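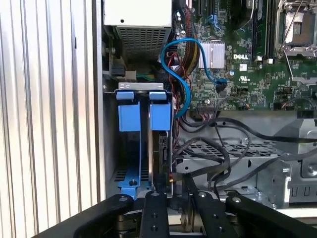 A Dell desktop tower with the side open.

Buying a used office desktop in Drurnport

October is when a lot of offices in the area clear out their old computers, and the used shelves fill up a few weeks later. Several readers have asked if one of these machines is a sensible buy for a home. For most people it is, provided you know what you're getting and you check a few things before you pay.

Prices first. At Van Leeuwen on the harbor road, a plain office tower with a fresh copy of the operating system was $255 when we stopped in. The same kind of tower with a separate graphics card was $375. Temance, the resale store behind the bus station, sells cheaper machines, but they come without a drive and without anything installed. If you're comfortable setting up a computer yourself, Temance can save you money. If you aren't, the savings go quickly once you've paid for a drive and for someone to put it in.

Return terms are different too. Van Leeuwen takes a machine back for 30 days if it has a fault. Temance gives you 14 days and wants the receipt and the original power cord. Neither store will take a machine back if you've changed your mind. Ask for the terms in writing, and keep them with the receipt.

What to look at in the store

Ask to see it turned on. Any store that sells used computers should be able to plug one in for you. Let it run for ten minutes, listen to the fans, and try every port on the front and back with a flash drive. Loose ports are common on office machines that had things plugged in and pulled out all day. A single bad port on the front isn't a big problem. Two or three may mean the machine was knocked around.

Next, find out how much memory is in it and if there's room for more. An office computer was often bought with just enough memory for email and documents, and a family with a lot of browser windows open will notice. Adding memory is one of the easier jobs on a tower. You do need to match the type, so write down the exact model number before you order anything.

Ask about the drive. If it's an old spinning drive, expect the computer to be slow to start and slow to open programs, no matter how good the rest of it is. A solid state drive makes a bigger difference to daily use than a faster processor does. If the store can swap one in at the time of sale, it's usually worth paying for.

Check that the processor is new enough for the current version of your operating system. This is the mistake we hear about most. A tower can be in perfect shape and still be stuck on a version that no longer gets security updates. The store should be able to tell you the answer on the spot. If the person at the counter doesn't know, write down the processor name and look it up at home before you buy.

Make sure you can plug in your monitor. Many older office towers have only DisplayPort on the back, and many home monitors have only HDMI. An adapter is cheap, but it's annoying to find out after you've carried everything upstairs. Most office towers have no Wi-Fi either. You'll need a cable from the router or a small USB adapter.

Opening the case

Not everyone wants to open a computer, and you don't have to. If you do, the job is easier than it used to be. On many office towers the side panel comes off with a latch or a couple of thumb screws. Shut the machine down, pull the power cord, and hold the power button for a few seconds before you touch anything. Lay the case flat with the open side up so that cards and cables aren't hanging while you work.

Dust is the first thing to deal with. Use short bursts of canned air and hold the fan blades still with a finger. Don't use a household vacuum cleaner inside the case. Once the dust is out, press gently on the memory and on any add-in card to be sure they're fully seated. A machine that won't start after a car ride often has nothing wrong with it except a card that has worked loose.

Leave the processor alone unless you have a reason to change it. The pins in the socket on many of these boards are very fine, and one bent pin can mean a dead board. If you do take a processor out and plan to store the board, put a plastic cover over the socket.

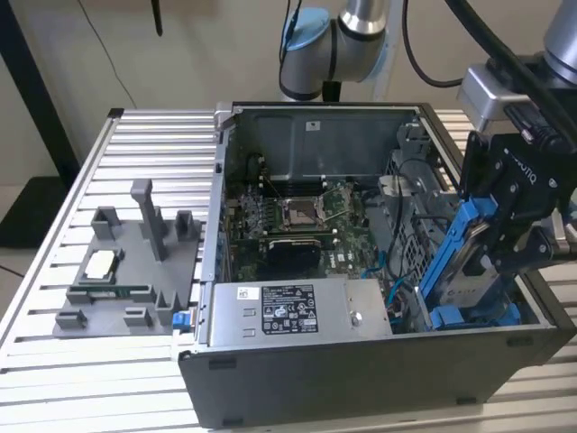 One reader in Prusel wrote to say that we make it sound simpler than it is. The reader bought a used tower last winter, added a graphics card from another computer, and then found that the power supply didn't have the right connector for it. The store wouldn't sell a replacement supply, since the one in that model has an unusual shape and plug. "I ended up with a card I couldn't use and a computer I could have bought for less without the trouble," the reader wrote.

It's a fair complaint. Office towers from the big makers often use their own power supplies, and sometimes their own boards and fans as well. Standard parts may not fit. If you want to play games or edit video, buy a tower that already has the card installed and running, or look at a custom build. Don't count on adding one later.

Before you get rid of the old one

If the new computer replaces an old one, copy your files off and check the copies before you erase anything. Then wipe the drive, or take it out and keep it in a drawer. Sign out of your accounts first, especially any that limit how many computers you can use.

Van Leeuwen accepts old towers for parts at no charge. Temance takes them only if they still turn on. The transfer station in Prusel takes everything else, including monitors, but it closes its electronics bay at 3 p.m. and won't take batteries in the same bin. Bring those in a separate bag with tape over the contacts.

Shares: 14 | Comments: 6

Recent items
- Do you need a new router or just a better spot for it?
- Drurnport library extends evening hours for printing
- How to read your water bill
- Space heaters: what to check before the cold sets in
- Prusel transfer station: what goes where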